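Home | Kitchen | Desk & Office | Reviews | Archive | About

The Stullby bottle stand, three months in

27th October

I bought the Stullby back in July, when it was so warm in the box room that I was getting through bottle after bottle of water at my desk and knocking at least one of them over every week. The last straw was a full one going straight across a folder of receipts (dried them on the airer, they've never been flat since). So I went looking for something to keep a bottle upright and in one place, and after a whole evening of reading about cup holders, of all things, I ended up with this.

It's a very simple thing. You get a heavy black base, a rubbery mat that sticks to the underside, and a spare mat in the box. That's your lot. No lights, no charging, no app, hurrah. Mine came from a little shop called Zakharchenko that mostly sells shelving and drawer dividers, and it arrived in one of those boxes that's far too big for what's in it, with a great wodge of brown paper I'm still using to wrap things.

First impressions were good. It weighs 659 grams on my kitchen scales, so it isn't going anywhere once you've put it down. I've caught it with my elbow more than once and the bottle has wobbled and stayed put. I can't say the same for the mug next to it. The finish is a matt black that looked lovely for a day and then started showing every bit of dust in the house, and if you have a cat you'll be wiping it all the time. A damp cloth does the job, though it goes a bit streaky if you use anything stronger - I tried washing-up liquid and had to go over it again with plain water.

The mat is my main grumble. It's stuck on with a sort of tacky backing that gave up in the second week, just at one corner, and then of course I picked at it. I put the spare on and did it properly this time, cleaned the underside first and left it overnight with a cookbook on top, and that one has held. I did think about cutting my own from a bit of Siser vinyl left over from doing the labels on the pantry jars, but it's too thin and there's no grip to it, so don't bother.

Now, what fits. I've got a metal flask from Aveo that I've had for years, and it does go on, but it's narrow at the bottom and looks daft sitting there with all that room round it. It slides about if you nudge it too. Tall thin glasses, same story. Anything with a handle is a nuisance as you end up turning it round and round trying to find a way you like. A wide, shop-bought plastic bottle suits it best, and that's mostly what I use it for. 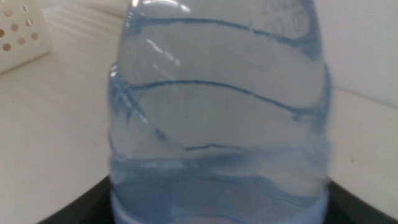 I like being able to see at a glance how far down I've got, and clear plastic wins there over the flask every time. With the flask I'm forever picking it up and giving it a shake to find out if there's anything left. The wavy ridges on these bottles give you something to hold on to as well, although they flex a fair bit when you grab them, so I've learnt to lift from higher up. Squeeze a bottle too hard low down with the cap off and you'll be back to drying receipts.

Am I drinking more water? A bit, I think. It's in my eyeline all day and I reach for it without thinking. I also put it on the worktop when we had people round in the summer, with a big bottle of squash on it, and it kept the sticky rings off the wood, so that was a bonus I hadn't planned on.

Price-wise it's on the steep side for what is, let's face it, a lump to stand a bottle on. I had 2 pounds off with a newsletter code and still winced. There's a double version as well, which I looked at and decided was silly for one person at one desk, but if you share a table it might make more sense. I'd want them to sort out the sticky backing before I bought another.

Four stars from me. It would have been five with a decent mat. I'm going to try it in the car boot next to see if it'll stop the screenwash tipping over, and I'll add a note to this page when I have.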